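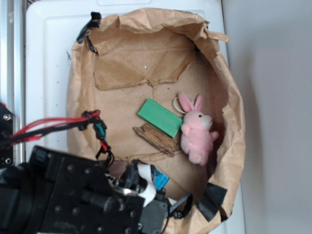 A paper bag is a flexible container made from one or more layers of paper, formed into a tube and closed at one end by folding and gluing. The most common general-purpose type is the flat-bottom bag of kraft paper, used for groceries, takeout food, retail goods and household storage. When such a bag serves as an open bin for mixed small items, its sides are often pushed down and the rim folded outward, which lowers the wall and keeps the mouth open. A bag treated in this way can hold a plush toy, a hard rectangular block and a rough piece of wood side by side with all three in view from above. The paper wrinkles heavily under this handling, and strips of tape are sometimes placed over the rim to hold it in position.

Material

Kraft paper is produced from wood pulp by the sulfate process, in which wood chips are cooked with sodium hydroxide and sodium sulfide to dissolve most of the lignin. The remaining fibers are long and strong. Unbleached kraft keeps the tan or brown color of the pulp; bleached kraft is white and is used mainly where printing is required. Paper made from recycled fiber has shorter fibers and usually tears more easily at the same weight.

The strength of a bag depends on the weight of the paper, the direction of the grain and the moisture content. Kraft paper loses much of its tensile strength when wet. Very dry paper becomes brittle along its folds, and bags stored for long periods near a heat source may crack at the corners.

Construction

Bags are made on a continuous machine from a roll of paper. The web is folded around a former and glued along one lengthwise seam to make a tube. Pleats called gussets are pressed into the two narrow sides, the tube is cut to length, and the bottom is opened, folded over and pasted. The folded panels remain visible from inside as a set of creases and overlapping edges — in a used bag these are often the darkest lines on the base.

The main types are:

Flat bag: no gusset, closed by a single fold at the bottom. Used for cards, hardware and baked goods.

Pinch-bottom bag: side gussets with a folded and glued lower edge. It does not stand without support.

Flat-bottom bag: side gussets and a rectangular base. Stands upright when open. Also called a self-opening sack.

Multiwall sack: several layers of paper, used for cement, flour and animal feed.

Use as an open container

An unfilled flat-bottom bag has tall, thin walls that tend to fall inward. For use as a bin or sorting container, the walls are reduced in height by one of two methods. In the cuffed method, the upper part of the wall is turned outward and down in even folds, giving a rim of two or more layers. In the crushed method, the wall is pressed down by hand without regular folds. Crushing is faster but gives an uneven mouth, usually closer to an oval than a rectangle, and the paper tends to spring back.

Taping reduces this springback. Tape is applied across the edge of the rim so that it grips both faces of the paper. Pressure-sensitive tape bonds well to smooth kraft paper but usually lifts the surface fibers when removed, so a taped bag is seldom returned to its original shape.

In a 2016 storage study for the housewares firm Arnora, Vimala Kulkarni and Reece Treloar compared cuffed and crushed bags of the same size over 30 days of household use. Cuffed bags kept a more regular opening. Crushed bags were easier to reach into from the side, and the authors recommended them for light items that are taken out often. Corner tears were the most frequent failure in both groups.

Contents

Soft items such as plush toys place little local stress on the paper and take up the shape of the space around them. Hard items with square corners load the base at points and may mark it along the folds. Rough natural items, including bark, driftwood and old timber, present two problems: splintered edges can pierce a single layer of paper, and loose fragments collect in the bottom folds, where they are hard to remove without emptying the bag.

Splinters also catch on plush fabric. The household guide Bunting, edited by Gemma Catterall, advises a sheet of card between wood and textiles if they are to be kept in one bag for longer than 7 days. Hanging loops on small toys should be kept clear of rough edges for the same reason.

A tray is commonly placed under an open bag. A raised edge retains dirt and fragments that fall during loading, and a plastic surface can be wiped clean. It also allows the bag to be moved without lifting it by the rim, the weakest part once the paper has been crushed.

Disposal

Unlined kraft bags are widely accepted for paper recycling. Tape should be removed where practical, as adhesives and plastic film are contaminants in repulping. Bags soiled with food are better composted if local rules permit. Torn bags can be cut along the seam and used flat as wrapping paper or drawer lining.

See also

Kraft process
Gusset
Multiwall sack
Storage bin

Last revised 2023-12-28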